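Tool return at the Prirkarberg packing benches

Since March, the two-arm robot at the Prirkarberg site has been assigned to tool return on the packing line. The job covers hand tools and tape: each item goes back to its own place on the pegboard at the end of a shift, ready for the next crew. Bench staff used to do this themselves in the last 25 minutes before handover, and the time was booked as packing time, so it never showed up in the labor reports.

Retno Mangundap, who plans the shifts for Pornport, has moved those minutes to carton inspection. Headcount on the line is unchanged at 17. Two people per shift are now trained as cell attendants. They start the return cycle, stay within reach of the stop button, and log any item the arms fail to seat on its hook.

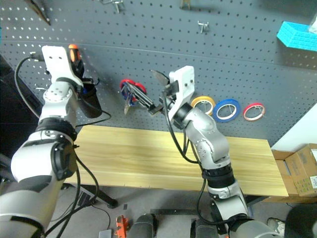 The log for the first period lists 658 return attempts, of which 77 needed a person to step in. Scissors account for the largest share. The handles have to be presented to the hook at a narrow angle, and a small error in the grasp carries through to the placement. Tape rolls cause less trouble as long as the core is clear. Screwdrivers fall between the two.

Fikri Lumenta has asked attendants to enter the tool type and the arm, left or right, for every intervention. "Missed" alone is not enough to adjust a grasp. Entries go in the Larard sheet at the bench and are copied over before the next cycle starts.

Some working habits have had to change. Tools can no longer be hung wherever there is a free hook, and personal tools are to be kept off the board. Attendants have also asked for a pay grade that reflects the added duty. That request is with the Govindasamy office, and a reply is expected before the second line is fitted out. Until then, bench staff on the second line will continue to put their tools away by hand.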